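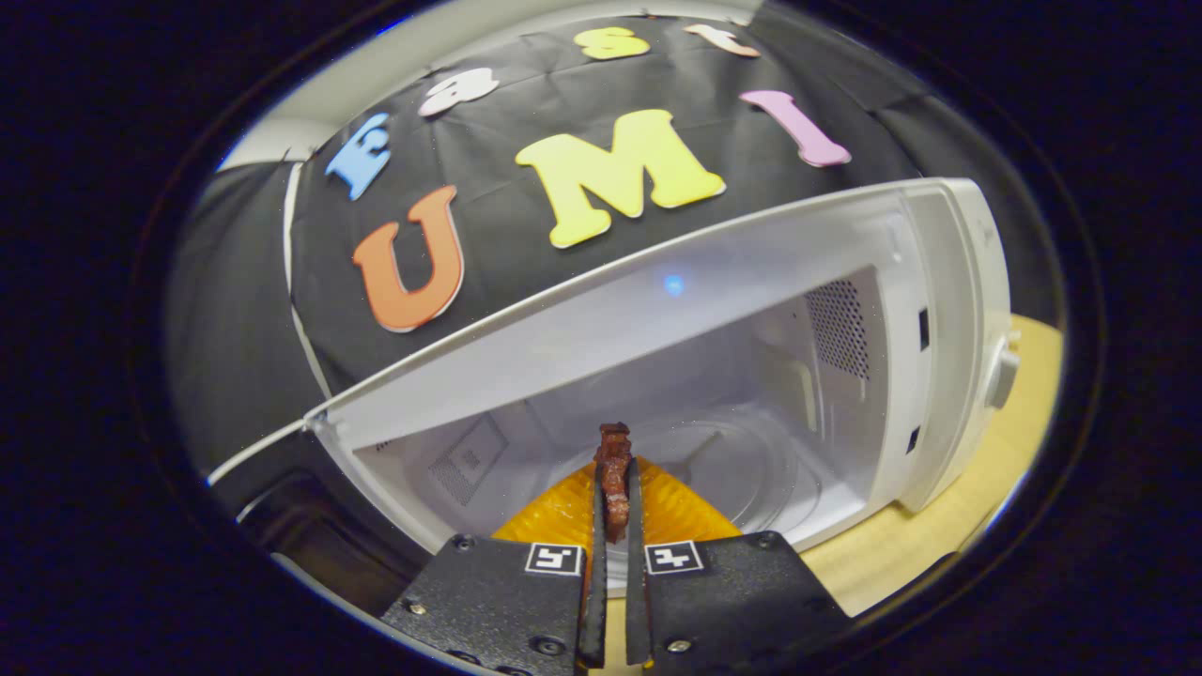

Reheating bacon is one of those small kitchen jobs that sounds too simple to need instructions, and yet I have eaten enough leathery, curled-up rashers in my life to think a few words might be welcome. I cook a big tray of it at the weekend and then spend the rest of the week using it up, a strip here and a handful of crumbs there, and the microwave does nearly all the work. A white one with perforated vents in the wall, door swung wide open and a knobbly reddish-brown bit of something meaty waiting in front of it, is pretty much how my mornings begin. The method below works for cooked bacon, for the small broken pieces left at the bottom of the tub, and (with a few changes, which I'll come to) for strips of dried meat that have gone a bit too hard to enjoy.

What you'll need

Cooked bacon, straight from the fridge
A flat plate that is safe for the microwave
Plain white kitchen paper, four sheets or so
A second small plate or a bowl for the finished pieces
A cup of water, if you are doing dried meat

I use a wide, flat dinner plate from a set my sister bought me, Prestetti I think they're called, and I like it because it has hardly any rim and the bacon can lie properly flat. Any plain plate will do. Please don't use one with a gold or silver line round the edge, however faded it is, as it will spark and give you a dreadful fright. I speak from experience there, and the plate in question had belonged to my grandmother.

Step 1. Take the chill off

Lift the bacon out of the fridge and let it sit on the worktop while you put the kettle on and find your slippers. You don't need long, just the time it takes to make a pot of tea. If the strips have stuck together, ease them apart gently with your fingers. They do like to snap at this point, and if they do, keep the bits – they are lovely over eggs.

Step 2. Lay out the paper

Put two sheets of kitchen paper on the plate, one on top of the other. Lay the bacon on it in a single layer with a little gap between the pieces, and then put one more sheet loosely over the top. The bottom layer soaks up the fat and the top one stops it spitting all over the inside of the oven. Use plain paper if you can. I once had a roll with blue flowers on it and finished up with blue flowers on my breakfast.

Step 3. Heat it in short bursts

For two or three full strips, give them 30 seconds on full power, then open the door and have a look. If they are still limp, shut the door and give them another 15. Carry on in little bursts like that until the fat is sizzling and the meat is hot right through. Small pieces and crumbs need far less, so start them at 15 seconds and stay close by. They can go from soft to burnt while you are looking for a fork.

My own oven is an old and rather gentle Grutinari, and four strips take 90 seconds in all, with a couple of stops along the way. Yours may well be quicker. The first time you try this, write down what worked and stick the note inside a cupboard door. Mine has been up since February and has a tea stain on it, but I still look at it most mornings.

Step 4. Let it rest

Bacon carries on crisping after it comes out, so take it out when it looks very slightly underdone. Peel off the top sheet, mind the steam, and move the pieces to a clean plate. Leave them for 25 seconds or a little longer before you decide whether they want any more. If you leave them on the greasy paper they stick to it, and then you are picking off white fluff, which is a miserable way to start the day.

If you are softening dried meat

This tip came from my neighbour, Milagros Arboleda, who brings back dried meat whenever she goes to see her family in Cáceres and always gives me far too much. Stand the cup of water in the oven beside the plate, wrap the strip in a slightly damp sheet of kitchen paper, and heat it for 15 seconds. Bend it with your fingers. If it gives a little, it's ready; if not, give it another go, but keep it short, as too much heat turns it to wood. Slice it thinly across the grain and stir it into beans or a potato soup. Take care with the cup afterwards, because the water may be hotter than it looks.

Cleaning up afterwards

Let the used paper cool and put it in the bin, never down the sink. Then give the inside of the oven a wipe with a warm, soapy cloth while any splashes are still soft. Go lightly over the little vent holes and wring the cloth out well first, so that water doesn't run through them. Do the inside of the door too, and the edge all the way round, where the grease tends to gather.

Keeping what's left

Cooked bacon keeps for three or four days in the fridge in a tub with a lid. I use a square Paretti one with a sheet of kitchen paper folded in the bottom. Only warm up as much as you mean to eat, and don't put reheated pieces back in with the rest. For the freezer, lay the strips between sheets of baking paper so you can pull out one or two as you want them, and let them thaw in the fridge overnight before starting again at step 1.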